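Isia 교육자료관 방문 결과 보고

1. 방문 개요

우리 재단 교육사업부는 학교 대여용 교구 상자의 개편을 준비하면서 2024년 7월 9일 Isia 교육자료관을 방문하였다. Isia는 선사시대 생활사와 구전 설화를 주제로 한 교육 자료를 제작·보관하고, 이를 인근 학교와 도서관에 대여하는 기관이다. 방문단은 교육사업부와 자료관리부 직원, 협력학교 교사를 포함하여 모두 15명으로 구성되었다. 오전에는 대여 업무 설명과 수장 공간 견학, 오후에는 수업 참관과 실무 협의를 진행하였다.

안내는 자료운영 책임자 Fermín Painemal 씨가 맡았다. 설명은 스페인어로 이루어졌고 순차 통역이 제공되었다. 통역 시간이 길어져 당초 계획한 도서실 견학은 생략하였다.

2. 소장 자료 및 대여 체계

자료관의 등록 자료는 731점이며 이 중 648점이 대여 대상이다. 나머지는 원본 기록물, 수리 대기품, 제작용 견본으로 관외 반출이 제한된다. 대여 대상 자료는 낱개로 내보내지 않고 주제별 상자에 담아 제공한다. 상자마다 구성품 목록, 교사용 안내서, 반납 점검표가 한 부씩 들어가며, 안내서는 학년군에 따라 내용을 달리한다.

선사 생활 분야는 도구의 형태와 쓰임을 비교하도록 짜여 있다. 학생이 먼저 돌로 된 부분과 자루, 그 둘을 묶는 부분을 구분하고, 이어서 무엇을 하는 데 썼을지 추론하는 순서이다. 안내서에는 정답에 해당하는 명칭이 뒷장에 실려 있어 교사가 공개 시점을 정할 수 있다. 우리 교구 상자는 명칭표가 앞면에 붙어 있어 학생이 관찰에 앞서 이름부터 읽는 경우가 많았으므로, 이 방식은 검토할 가치가 있다.
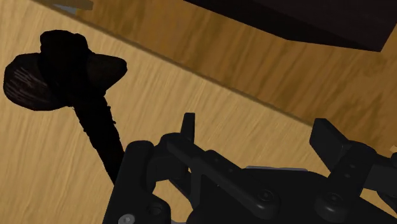

돌로 된 머리와 굵은 자루를 검은색으로 동여맨 형태의 도구

대여 신청과 반납 기록은 Ellodex라는 전산 대장으로 관리한다. 화면에는 상자 번호, 신청 학교, 반납 예정일, 최근 점검 결과가 표시된다. 파손 신고가 접수되면 해당 상자의 예약이 자동으로 보류되고, 담당자가 점검을 마친 뒤 해제한다. 다만 부품 단위의 이력은 아직 입력되지 않아 수리 내역은 종이 대장에 따로 기록하고 있었다. 두 대장의 상자 번호 체계가 서로 달라 대조에 시간이 걸린다는 설명이 있었다.

3. 수업 참관

오후에는 Barbieri 교육실에서 초등 중학년 대상 설화 수업을 참관하였다. 수업은 교사가 이야기의 앞부분을 낭독하고, 학생이 모둠별로 뒷부분을 지어 발표하는 형식이었다. 한 모둠은 5명이며, 낭독자와 기록자를 회차마다 바꾼다. 발표 시간은 모래시계로 재고, 시간이 끝나면 문장 중간이라도 다음 모둠으로 넘긴다.

설화 분야의 특징은 특정 동물로 단정하기 어려운 생물을 이야기의 소재로 삼는 데 있다. 보랏빛 몸에 발톱이 있는 생물 모형과 같은 자료가 여기에 해당한다. Painemal 씨는 이름이 알려진 동물을 제시하면 학생들이 기존 이야기를 되풀이하는 경향이 있어, 성격과 사는 곳을 스스로 정하게 하는 편이 글의 분량과 어휘 면에서 나은 결과를 보였다고 설명하였다. 평가 기준표에는 맞춤법 항목이 없고, 사건의 순서와 인물의 동기를 중심으로 교사가 의견을 적는다.

방문단의 협력학교 교사들은 수업 시간이 길어 국내 시간표에 그대로 적용하기는 어렵다는 의견을 냈다. 낭독과 창작을 두 차시로 나누고, 그 사이에 초고를 집에서 다듬게 하는 안이 현장에서 제시되었다.
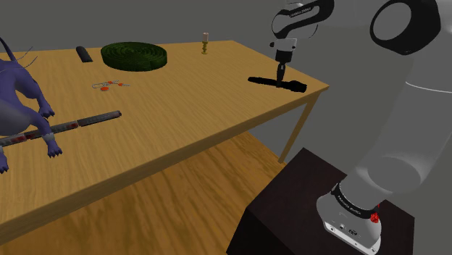 4. 실무 협의 내용

가. 안내서 교환. 양 기관은 선사 생활 분야의 교사용 안내서를 상호 제공하기로 하였다. 번역은 각 기관이 부담하고, 번역본의 외부 배포는 서면 동의를 거친다.

나. 포장 방식. Isia는 보관 업체 Gokia와 협의하여 상자 내부의 칸막이 규격을 통일하였다. 우리 재단은 현재 상자 크기가 세 종류여서 동일 규격을 바로 도입하기는 어렵다. 규격 도면을 받아 자료관리부에서 검토한다.

다. 교사 연수. Isia의 연수는 대여 전 반나절 과정으로 운영되며, 이수하지 않은 교사는 상자를 신청할 수 없다. 우리 재단은 연수 의무화에 대한 학교 측 의견을 먼저 수렴한다.

5. 향후 조치

교육사업부는 명칭표의 위치를 바꾼 시범 상자를 제작하여 협력학교에서 사용하고, 그 결과를 12월 정기 보고에 포함한다. 자료관리부는 파손 신고 시 예약을 보류하는 기능을 현행 대여 시스템에 추가할 수 있는지 확인한다. 방문 중 수령한 안내서와 점검표 양식은 재단 자료실에 비치하였으며, 열람은 교육사업부로 신청하면 된다.

작성: 교육사업부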